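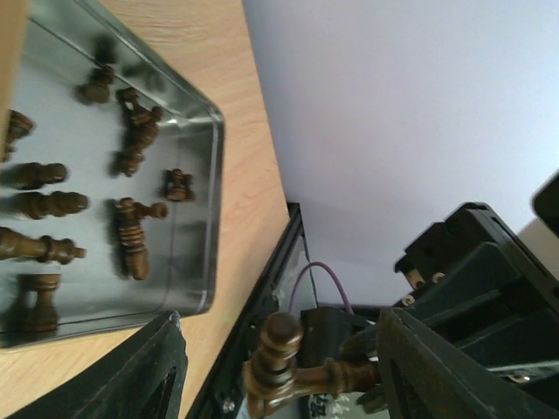
Chapter 4
Gathering Examples

In the last chapter we spent a good deal of time on what a learning system does with its examples once it has them, and I rather skated over the question of where they come from. Several readers of the first edition wrote in to complain about this, quite rightly, and so the whole of Chapter 4 is now given over to it. It's my favourite chapter in the book, I should confess, and if it runs on a little longer than its neighbours then I hope you'll be patient with it.

Let's begin with a task that most people could do while holding a conversation: setting out a chess set. The pieces have been tipped into a tray, they have to go onto their starting squares, and the whole business takes a person a couple of minutes. Suppose we'd like an arm with two fingers to do the same. We could try to write down every movement in advance, and in Chapter 2 we saw how quickly that becomes a misery (remember the teaspoons?). What we shall do in this chapter is let a person guide the arm through the task many times over, and keep a record of each attempt.

A single recorded attempt, from the moment the arm begins to move until the operator ends it, is called an episode. Each episode holds two streams of information, side by side. The first is what the system could sense, mostly camera views along with the positions of the joints. The second is what the operator told the arm to do. Learning, in the sense we'll use until Chapter 7, means finding a rule that gets from the first stream to the second.

Now, it is very tempting to tidy things up for the machine's benefit. Suppose the operator stands every piece upright in the tray before each episode, a thumb's width apart, always in the same order. The episodes will be quick and pleasant to record, and the system that learns from them may well be lost the first time it meets a bishop lying on its side with its head under a rook. Pieces that have toppled every which way, touching and overlapping, are much slower work for the operator, and they are precisely what we need plenty of.
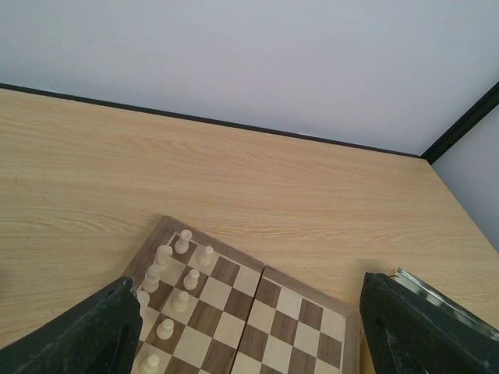 The same goes for the board. It ought to be moved and turned a little between episodes, so that the system has to look for the squares and can't simply memorise a place on the table. It is also wise to begin some episodes partway through, with a number of pieces already standing, so that the later stages of the job are as well represented as the early ones. An operator who always starts from an empty board, and gives up whenever something falls over, will end up with a great many first pawns and hardly any last ones!

How many episodes are enough? I wish I could give you a tidy rule. Our running example, the Linbridge set, has 400 of them, recorded by 2 operators, and we shall see in Section 4.3 that roughly 15 had to be put aside for reasons that weren't noticed on the day. Do keep those in mind, as the exercises come back to them more than once.

Before you read on, you may like to set out a chess set yourself, slowly, and jot down each moment at which you changed your grip. Keep your notes somewhere safe, as you'll want them for Section 4.1, where we decide what an episode ought to record and how often.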